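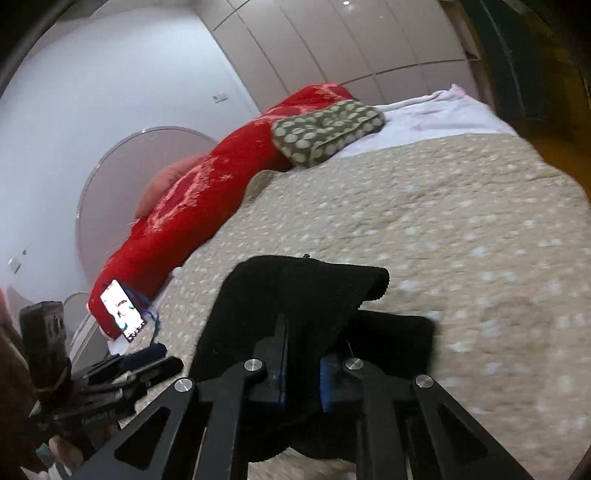 Bedroom clothing task, hand-held gripper over the black knit piece on the quilt.

Lalura Home Tasks Group
Minutes, Monday, July 29, 2024
Grosport office, small meeting room, with Carnamdale on the line
Chair: Doaa El Ouafi
Notes: Cleiton Miranda

1. Last minutes
Accepted with one fix: the Daly kitchen recordings are finished, so they come off the open list.

2. Bedroom recordings
Doaa opened with the count, and it is a great one. We have 624 hand-held demonstrations of picking clothing up off a bed, against a target of 400. Of these, 206 use dark knits, the group we were shortest on in the spring. Cleiton went through a batch with the room and everyone was pleased with how smooth the approaches have become — people are slowing down before the fingers close, and the grasp is much easier to follow on playback.

Discussion of bedding. Carnamdale asked if we should stick to plain sheets. General feeling was no. Patterned and stitched quilts, fleece blankets, pillows left where they are, a phone lying on the bed: all of it stays in. Doaa would love to see even more variety in how the clothing lands. Folded over itself is well covered by now, inside out is not.

Blur on the wrist view came up again. Most of it happens on fast swings between grasps. Agreed to keep those stretches in the recordings and mark them, and to ask people to turn from the elbow a little more slowly.

Action: Cleiton to add a "fast swing" mark to the labeling sheet.
Action: Carnamdale to record inside-out shirts and socks, two beds at least.

3. Hand-held or remote control
Long and very lively item! Carnamdale has been driving the arm remotely for the same task and got through 5 good pickups in the time a hand-held session gives nearly 40. On the other hand, the remote sessions show what the arm can reach, and two wrist angles our people use all the time by hand are ones it can't copy. Doaa suggested a short reach check on each hand-held recording before it goes into training. Strong support for this.

Agreed: hand-held stays the main method for soft items. Remote control continues for drawers and doors.

Action: Doaa to write up the reach check and send it to both sites.

4. Finger pads
Daly prefers the softer pads for thin cotton. Grosport sees no difference on knits. Left open until both sites have tried the same set of clothes.

5. Any other business
Cleiton asked for spare straps, as two have frayed. Approved. Visit to Carnamdale moved to October.

Next meeting: same room, same time, in two weeks. Carnamdale to bring the remote control clips.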